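Basket show brings river weavers' work out of storage

A collection of willow and rush baskets made by river families over several generations goes on view in June at the Desine craft hall in Burkoten, many of them for the first time since they were given to the hall.

The show is called "Carried" and takes up both ground floor rooms. It draws on a store of 3287 objects, most of them everyday pieces: eel traps, egg baskets, seed trays, cradle bases and the flat carriers used to bring peat in from the boats. The hall has picked 1255 of them for display. The rest will stay on open shelving upstairs, where visitors can ask to see them.

"People expect the fancy work, and we do have some," said Rania Lahlou, who put the show together. "But a trap that was mended four times tells you more about how a family lived. You can see where one hand stopped and another one took over."

Weaving along the Sovness river followed the farm year. Willow was cut in winter after the leaves dropped, sorted by length and stood in bundles until spring. Rushes were cut in summer and dried under cover. Baskets were sold at the landing stages, and a good deal of the trade was done by swap -- a pair of potato baskets for a sack of flour, for instance.

Each landing had its own way of finishing a rim, and older residents can often place a basket by that alone. The plaited border used upstream is thick and slightly raised. Downstream weavers tucked the ends back under, which left a flatter edge that did not catch on fishing line.
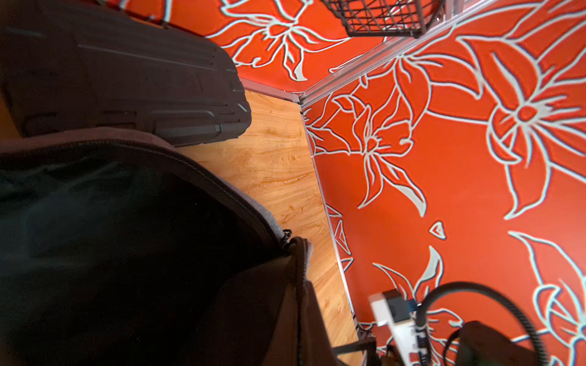 Dyes came later. The earliest colored pieces in the collection use walnut hull and onion skin, and the patterns are simple bands. Lahlou said visitors often ask what the bands mean. In most cases, she said, they marked which household a basket belonged to, so that it could be returned after a shared harvest. A few may have had some other use at weddings, but the hall has found no firm record of it and the labels say so.

The largest single group comes from the Van Hecke family, who wove at the same landing for 8 generations and kept a workbook of sizes and prices. The book is shown open in a case in the second room, next to the knives and bodkins that came with it. Copies of its other pages can be read at the table by the window.

Two weavers will work in the hall each afternoon during the first month. One makes traps and the other makes round market baskets, and both will take questions while they work. Short classes are planned for adults and for children over nine. Willow is supplied, but people should bring an apron and a pair of garden clippers if they have them.

Baskets from the classes can be taken home the same day. New work by local makers will be sold at the front desk, along with bundles of cut willow and a small booklet on rim patterns.

The hall opens at 10 a.m. and last entry is at 4 p.m. Entry is free, and classes must be booked at the desk.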